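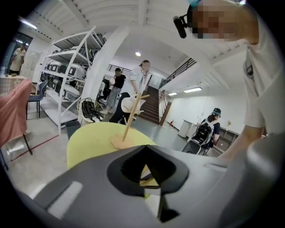
Small hanging stands: trial gallery

Gallery > Workshop > Stands
2 min read
Next Previous All sets Contact

A round yellow-green table holds the miniature coat-rack shape, with a white cloth item folded over it. The stick is thin wood on a tan disc base and leans left.

Uriel Salinas drew up the stand for Prokden as a light display piece for small textiles. The brief allowed a load of 500 g at the crosspiece — enough for a folded cloth, too little for a coat.

Notes on the set

Stand reference 584 has the disc base. Reference 861 is the same stick with a square foot and was left out of this set.

Hang cloth at its midpoint so that both sides carry equal weight. Turn the base until the stick stops rocking, then leave it alone.

Spare discs are kept at the Clarkach store, second shelf. The next set covers the Milow rail and its wall fixings.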